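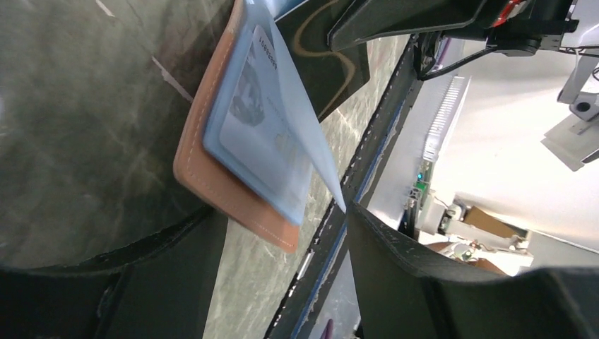 Is there an age limit for the concerts?
For standing tickets you must be 16 or older, and the staff at the door may ask for proof. An identification card with your portrait photo is the best thing to bring, and it can stay in its leather holder with the plastic sleeve, if the photo can be seen through it. Younger guests are welcome in the seats together with an adult.

When do the doors open?
The doors open one hour before the first band. On most nights the support band starts at 9 p.m. and the main band plays when the stage is changed, so please do not come very late if you want to hear everything.

How many people fit in the hall?
The small hall, Callasico, takes 150 people, all standing. The large hall, Stida, takes 557 with the balcony. Your ticket says which hall it is - the entrances are on different streets.
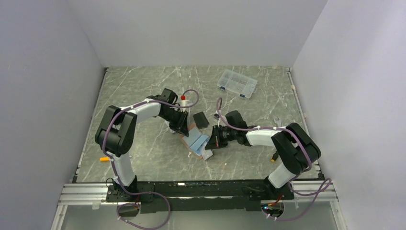

Rodavico Live Music - Booking and Guest Services

My band wants to play at Rodavico. How do we apply?
Send us three songs, a short text about the band and one link to a live recording. A recording from the rehearsal room is fine, we don't need an expensive video. Ivana Aravena listens to all the rock and metal demos herself and she answers in nine weeks at the latest. Please don't send the same songs again during this time.

Do you provide amplifiers and drums?
In both halls there is a drum kit without cymbals and snare, and two guitar cabinets. Amplifier heads, pedals and the bass amplifier you bring yourself. If you share equipment with the other band, tell us before the day of the show.

Can we sell T-shirts and records?
Yes. There is a table near the bar and we take no percentage from support bands. You need your own person to sell, and your own change.

Can I give my ticket to a friend?
Yes, the name on it is not checked, except for the Benítez acoustic nights in June. For these, write to us until noon on the day of the concert and we change the name for free.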